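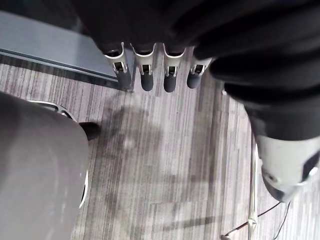 Robotique > Mains et préhenseurs > Housses et consommables

Housse textile noire pour main robotisée, modèle Villey

On nous demande souvent, au moment de boucler un budget, s'il faut vraiment prévoir une ligne pour l'habillage de la main. Notre réponse est oui, et de préférence dès le premier devis ! La housse Villey recouvre la paume et le dos de la main d'un tissu noir assez ample et laisse sortir les doigts, si bien que les bouts noirs restent dégagés pour le travail (le pouce aussi, bien entendu, qui garde toute sa course).

Prix : 399 € HT la housse
Référence : 1061
Délai : 10 jours ouvrés après validation du côté, gauche ou droit
Lot atelier (deux housses et un jeu d'embouts de rechange) : 700 € HT

Flurina Oberholzer, qui suit les commandes chez Mastar, conseille à ses clients de prendre le lot quand la main tourne tous les jours : une housse part au nettoyage, l'autre reste en place, et l'on n'arrête pas le poste pour une histoire de couture. Pour un banc d'essai occupé deux après-midi par semaine, une seule suffit largement.

Avant de commander, mesurez le tour du poignet, câbles compris, et dites-nous si les fils passent dedans ou dehors. Prenez votre temps, nous préférons un deuxième coup de fil à un retour de colis.

À prévoir dans le même budget : les embouts de doigts, vendus à part, et une demi-journée de montage si vous n'avez personne sur place. Thierry Baudry établit les devis et répond volontiers aux questions de compatibilité, même les plus pointues.

Tarifs mis à jour le 5 juillet 2022. Port en sus.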